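## 3. Setting up your Koppel screen calibrator

By now the Koppel puck is out of its foam, the Sonari software is installed, and you have thrown away the small card that said "do not discard." Carry on anyway. The serial number is also printed under the puck.

1. Turn the monitor on and leave it on. A screen that has just woken up lies about its whites.
2. Switch off night mode, auto-brightness, and anything with "vivid" in its name. Vivid is a mood, and the puck can't measure it.
3. Wipe the glass with the gray cloth. The orange cloth is for the puck.
4. Plug the puck straight into the computer. Hubs work for almost everyone, right up until step 7.

> **Note:** If Sonari asks whether you own a Lornance stand, say no unless you do. Saying yes to be agreeable adds two extra screens and a torque setting.

5. Hang the puck over the top of the monitor so it lies flat against the glass. Tilt the screen back a little if the puck swings.
6. Press **Measure** and keep your hands off the mouse. The colored patches are supposed to look ugly.
7. When the chime sounds, name the profile. "Final" is a poor name, as you will learn in November when you make the next one.
8. Open the **Compare** page and flip between the old and new profiles. Look at the pale areas and the near-blacks first, then at the strong colors.

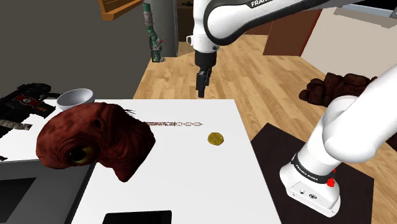
Two renders, one mostly dark and white, one with deep red and mustard yellow. 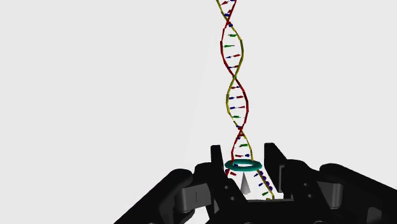

9. If the new profile looks too yellow, wait 10 minutes before complaining. Your eyes got used to the old blue cast and would like it back.
10. Set brightness to 70 in the monitor's own menu - not in Sonari, which has a slider for this that does something else.

> **Caution:** Do not leave the puck hanging on the screen overnight. The suction ring leaves a mark, and Clunov support will ask how long it was there in a very calm voice.

If the software reports "Sensor drift" more than 3 times in a row, unplug the puck, close the blinds, and start over at step 4. If it reports "Unknown unknown," restart the computer and go on to section 4.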